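Forum Papier & Bindung › Material › Umschlagkarton: Bruch im Falz bei Rückendrahtheftung

hinitz_druck
14:20
Ich habe ein Problem mit gefalzten Umschlägen. 244 Exemplare, Rückendrahtheftung, Umschlag 300 g/m² matt gestrichen, Inhalt 115 g/m². Bei gut einem Drittel bricht der Strich im Rücken auf. Gerillt wurde, Rillbreite 1,3 mm. Laufrichtung laut Lieferschein parallel zum Bund. Blasser, grauweißer Umschlag, vom Typ her vergleichbar:

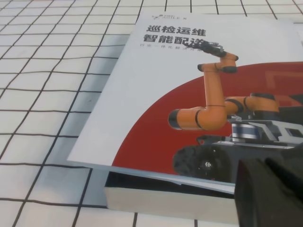

Chih-ming Choi
14:52
Laufrichtung selbst prüfen, Lieferscheine stimmen nicht immer. Streifen in beide Richtungen schneiden, waagerecht halten, der steifere liegt in Laufrichtung. 1,3 mm halte ich bei 300 g für brauchbar.

tam_k
15:07
Widerspruch. Bei gestrichenem Karton würde ich auf 1,5 mm gehen. Außerdem fehlt die Angabe zur Luftfeuchte. Unter 40 % bricht fast jeder Strich, egal wie gerillt wird.

hinitz_druck
15:31
Streifenprobe gemacht: Laufrichtung stimmt. Luftfeuchte im Lager 36 %. Der Karton lag dort rund 4 Wochen.

Sabina Pathirana
16:10
Dann ist die Ursache wohl gefunden. Karton im Stapel klimatisieren, 50 bis 55 %, mindestens zwei Tage — und erst danach rillen. Bei der Rillbreite bin ich eher bei Choi. Eine zu breite Rille führt den Falz ungenau, der Rücken wandert.

Eine Alternative wäre ungestrichener Karton. Bei Kraftkarton fällt ein leichter Faserbruch optisch kaum auf, es gibt keinen Strich, der abplatzen kann. Zum Vergleich ein Notizbuch in mattem Hellbraun auf einem dickeren Paperback:

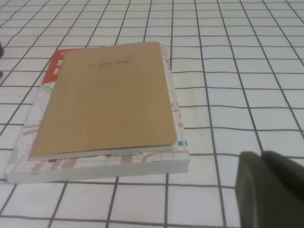 Der Nachteil liegt im Druckbild: Raster laufen stärker zu, helle Töne verlieren sich im Braun. Für Schrift und Volltonflächen reicht es, für Fotos nicht.

tam_k
16:24
Faserbruch gibt es auch bei Kraft, nur ohne weiße Kante. Bei der Rillbreite bleibe ich bei 1,5.

hinitz_druck
17:02
Kraft scheidet aus, der Kunde will Fotos auf dem Titel. Ich klimatisiere und teste beide Rillbreiten. Ergebnis folgt.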